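Simulated evaluation for a robot policy: how much can I trust the ranking?

Posted by Zulmira Abreu
March 27, 2025

Hello everybody. I hope this is the right section. English is my third language, so please excuse me if some sentence is not clear.

I am in the second year of my master's and I work on a project we call Gemari. We train a policy from demonstrations, for one arm with a two-finger gripper on a kitchen counter. The real robot is shared with another group, so I get very little time with it. For this reason my supervisor asked me to compare our 4 policies in simulation first, and to bring only the best one to the real arm.

I built the kitchen in the simulator. There is a marble-patterned counter with household items on it, and I have a view from the wrist and a view from the side. The policy receives both views. For every trial I change the starting places of the items and then I let the policy run until it finishes or the time is over. I made 200 trials for each policy. The thin items are the hardest part for me, because a small error of angle decides everything. 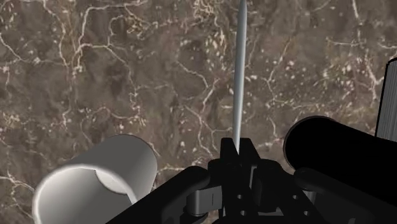 My results are like this. The best policy in simulation is clearly better than the second one, and the other two are far behind. I was very happy. Then I got one afternoon on the real robot and the first and second changed places. The two bad ones stayed bad. The success numbers on the real arm were also much lower for all of them.

So I would like to understand what I am allowed to write in my thesis. Can I say that the simulation "predicts" the real result? Or is the whole comparison useless? I also don't know if I should make the pictures more realistic, or if I should first look at the physics. I have time until June, but not for both things in full detail.

Thank you in advance for any advice.

Alcides Leite

You should buy a better GPU and turn on ray tracing. My cousin had this same trouble with a drone and after the better rendering everything was working. Simulators are always a bit wrong anyway.

Thongchai Wannasri

Dear Zulmira,

I spent a good part of my doctorate on this problem, at Suksawat, so I will try to give a complete answer. I also write in a second language and your post is very clear to me.

First, the comparison is not useless. You are asking two different things of the simulation and you should keep them apart in the thesis. One is whether the success rate in simulation is the same as the real one. It almost never is, and I would not claim it. The other is whether the order of the policies is the same. From what you describe, your simulation separated the strong pair from the weak pair, and the real arm agreed. Inside the strong pair it did not agree. That is a result, and you can report it in exactly this way.

But how many real trials fit in one afternoon? You don't say it. If it was a small number, the change between first and second could be only chance. Please calculate a confidence interval for each policy, on both sides, and look at whether the real intervals overlap. If they do, you can't say that the order was reversed. You can only say that the real test could not separate these two.

Second, use paired starting positions. Save the positions of the items and give the same list to all the policies, in simulation and, as well as you can, on the real counter. We printed the side view of each start and put the items back by comparing with the paper. It is slow work but it removes a lot of noise. The side view is good for this, when it has the base of the arm and most of the counter in it together.

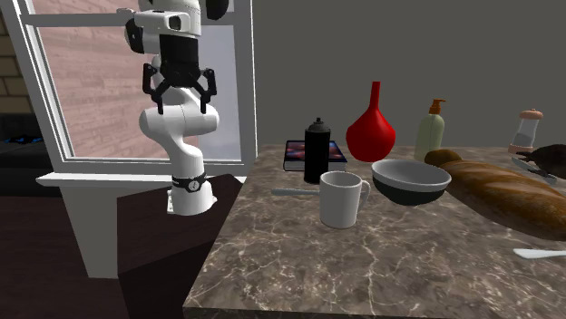
Side view in the simulated kitchen, gripper open and empty, to the left of the counter.

Third, pictures or physics. Don't choose by feeling. Take the failed trials from both sides and sort them by hand into a few groups: went to the wrong item, went to the right item but missed it, touched it but lost it, and so on. In my own case I sorted 246 failures and it took me two days. When most of the real failures are "wrong item" or "missed it", begin with the pictures: light, colour of the counter, position of the cameras. When they are mostly "touched it but lost it", begin with friction and the closing force of the fingers. I would guess friction for thin smooth items, but this is a guess, and your videos know it better than me.

One small warning. If you tune the friction until the simulation agrees with the real result, you can't use the same real trials to show that it agrees. Keep some real trials apart and don't look at them before the end.

For the word, I would write "is consistent with" and leave "predicts" for a study with more than 4 policies. With so few, even a perfect order does not prove very much. A cheap way to get more is to use older checkpoints from the same training. They are not independent, and you must say so, but they fill the space between bad and good.

Aminu Bashir

I agree with Thongchai on nearly everything. Only one addition about the cameras. In our lab at Nestholm we lost over a month on a gap that we believed was friction, and the wrist camera on the real arm was mounted with a small rotation compared to the model. Check this before you touch any other thing. Put the real arm and the simulated arm in the same joint position, save both wrist pictures and lay one over the other. If the fingertips don't fall in the same place, correct the model and repeat your trials. The side camera should get the same check, with the base of the arm as reference.

And ask the other group for a second afternoon. You will need it.

Last updated: March 2025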